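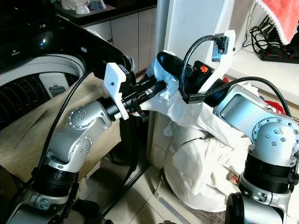 By Bo-ram Seok
Posted 10/9/24 in Arms and Grippers

If you have two arms and more than one set of fingers to choose from, laundry is a wonderful way to find out which set you want to keep. Cloth folds, bunches, slides and hides things (it hid a fingertip from me for most of an evening), and you learn more from one crumpled white cloth than from a whole box of foam blocks. I've been comparing the Pulline fingers with the Fomside ones on a pair of matching arms next to a top-loading washer, and I love this test!

What you need

Two arms that can meet in the middle, a wrist sensor or camera you trust, printed brackets, one thin cloth, and a washer with the lid up. Unplug the washer. I run both arms from a controller program called Lis, but any software that logs finger width and motor current will do.

Step 1. Sort out the cables

Do this before you power anything. Move each wrist by hand through its full turn and watch the loop of cable. You want enough slack for the turn and no more, or the loop will catch on whatever you're holding. Mine sat too long at first and snagged on the first pass.

Step 2. Check the brackets

I print mine in white so cracks show up early. Tighten the clamp, run the arm up and down a few times with nothing in the fingers, then tighten again. A bracket that slips a little will make a good gripper look bad.

Step 3. Start with the handover

Hold the cloth in the left gripper, bring the right one in, close it, wait a beat, then open the left. Do 37 handovers with each set of fingers, same cloth, same speed. Write down every drop and every double grab, where the fingers pinch two layers when you wanted one.

Step 4. Go over the washer

Now take the cloth from the drum. Come in from above and keep the forearm clear of the open lid - I set a no-go zone there and sleep better for it. Glossy lids can confuse a depth sensor too, so look at the live view before you let the arm move on its own.

Step 5. Change one thing

Swap the fingers, keep everything else. Then, if you have the patience, swap the finger pads and go again.

What I got

Pulline dropped the cloth 3 times in the handover and Fomside dropped it 6 times. Fomside was much nicer at the drum, though, with its thinner tips getting under a flat edge on the first try. I'm keeping Pulline on the right arm and Fomside on the left for now, and the mix is great fun to tune.

Next up is the Pundness soft pad set, which has been in my drawer since May. If you've run those on towels, please tell me what closing force you used.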